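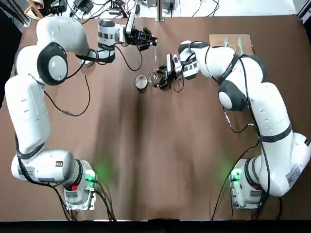
1/ A mesa da minha cozinha, parte dois

Ľudovít Trnka (@trnka_em_casa)
11 de março de 2020

Boa noite a todos. Continuo com o assunto da mesa castanha grande. Comprei-a em segunda mão à senhora Olga Cifuentes por 35 euros e estou muito contente com ela.

2/ A minha regra é simples: em cima da mesa fica só o que se usa nesse dia. Os utensílios pequenos eu guardo numa gaveta, deitados, com os cabos todos para o mesmo lado. Demorei 19 minutos a arrumar a gaveta inteira.

3/ Os utensílios de cor clara são os meus preferidos, porque os encontro depressa. Este tom de verde-menta, por exemplo, vê-se muito bem.
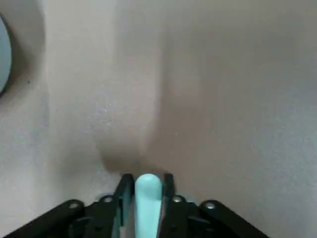

Verde-menta pálido, com a ponta arredondada.

4/ O Phúc Vũ perguntou-me como limpo a mesa. Uso um pano húmido e depois um pano seco, sempre no sentido do comprimento. Não ponho óleo nem cera.

5/ Ainda me falta decidir onde vão ficar as colheres compridas, que não cabem na gaveta. Se alguém tem uma ideia, por favor escreva nos comentários. Obrigado pela paciência com o meu português.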